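Renters and Home forum > Claims and Coverage > Personal property rider, worth it or not?

mossyporch
Posted April 14, 2023

Okay so my renewal packet from Domex showed up and my premium went from 700 to 948 for the year. Same apartment, same deductible, no claims ever. I called and the lady on the phone was nice enough, but all she could tell me was that the "scheduled personal property rider" got added back in February when I updated my inventory online. I don't remember checking a box for that! Maybe I did, the website is a mess.

Anyway my question is whether to keep it. I have a bike, a decent laptop, my grandmother's ring (never appraised) and a bunch of hobby stuff. The regular policy already covers contents, right? What am I paying extra for? 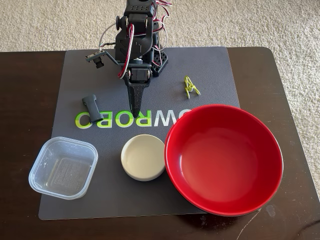 Renters and Home Moderator Team

Moved this over from General since it's a coverage question. Please leave policy numbers out of your posts, we had to edit one already this week. Carry on.

tidewater_dan
The regular policy covers contents but it has sublimits. Get out the actual policy (the long one, not the summary page) and look for "special limits of liability." Jewelry usually has its own cap for theft, and it's a lot lower than people think. So if the ring is worth more than that cap, you'd eat the difference. A scheduled item is listed by name with its own amount, and a lot of the time there's no deductible on it.

That said, an increase that size for a bike and a ring sounds high to me. Ask them to break out how much is the rider and how much is plain old rate increase. I bet a good chunk of it is rate.

mossyporch
I didn't even think of that. I assumed it was all the rider. Calling back Monday.

kettle_and_crow
I'm going to disagree with Dan a little. I carried one of these for years with Vanthorpe and dropped it, and I don't miss it. If you can't prove what the ring was worth, they're going to want an appraisal before they schedule it anyway, and then another one every few years. You pay for those. Put the money in a savings account and raise your deductible. My bill went down 104 a year just from the deductible.

tidewater_dan
Sure, if you have the savings. Plenty of people don't, and a ring from your grandmother isn't a thing you replace out of savings anyway.

kettle_and_crow
It isn't a thing you replace with an insurance check either! That's my whole point. Insure what would wreck you to lose. A bike won't wreck you.

plainoldpat
It would wreck me lol, I ride mine to work.

Mossyporch, what's in the "hobby stuff" pile? That matters more than you'd think. When I had my water leak the adjuster from Kuvex asked me for every single thing in the closet, with age and price, and I had nothing. I was sitting on the floor with my phone trying to remember what I paid for a sewing machine. I got something for it, but I know I left money on the table.

What I do now is go through the apartment once a year and take pictures of every room and open every drawer. Then I email the whole pile to myself. Takes me 25 minutes and I do it while dinner is in the oven.

mossyporch
Mostly yarn and a couple of cameras, plus some tools. Nothing I sell, so it's not business property (I saw that in another thread and panicked for a minute).

I like the picture idea. Do you write up a list too or is it only pictures?

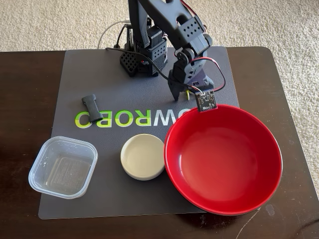

Table and mat, carpet behind.

plainoldpat
Both, but the list is lazy. Item, year I bought it, what I paid if I know it. Model numbers for anything that plugs in. The pictures do most of the work.

gracklefan88
Jumping in to say check whether you have replacement cost or actual cash value before you fight over the rider at all. I had actual cash value with Piras and had no idea until my couch claim. They knocked off for age and the check was a joke. Switching to replacement cost was cheaper than any rider quote I got, and it covers everything you own and not only the three fancy things on the schedule.

tidewater_dan
Good call, I should have said that first. But it doesn't lift the jewelry cap, so it's a separate question.

gracklefan88
Right, right. Both then.

kettle_and_crow
And now we've talked her into spending more than the renewal she came in mad about.

mossyporch
Ha, yes I noticed. Dug out the long policy and I do have replacement cost, page nine. So at least that's one thing. I'm leaning toward getting the ring appraised, scheduling only that, and taking the bike and the cameras off. Does anybody know if they'll refund the part I've already paid since February, or only going forward?

plainoldpat
Mine was prorated, but that was a different company. Ask, and get it in an email.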